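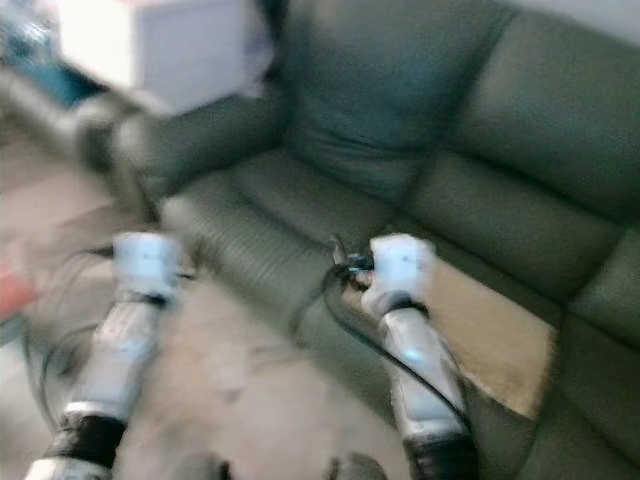
Ciltov has released Plollitis, a text typeface family drawn for film titles, end credits and printed posters. The family has 12 styles in 6 weights, each with a matching italic, and was developed by the Mladenović studio over two years. Its default specimen colour is a muted green, and the sample settings are shown in white and light grey on that ground. Licence holders may change the colours freely.

Share 389

Each style contains 1,171 glyphs, covering the Latin and Cyrillic alphabets. The letters are moderately wide, with low contrast and open counters — qualities intended to keep small credits readable when projected. Old-style and lining figures are included, together with small capitals in every weight.

Plollitis replaces Simon, the company's earlier titling face, which had no italics and was supplied in capitals only. Simon will remain available to existing customers but will receive no further updates.

Search fonts, foundries, designers Go

The family may be licensed from 11/10/19 for desktop, web and broadcast use. Productions already holding a Simon licence may move to Plollitis at no charge until the end of November. Applications should be made in writing to the Ciltov licensing office, quoting the original order number.

12 comments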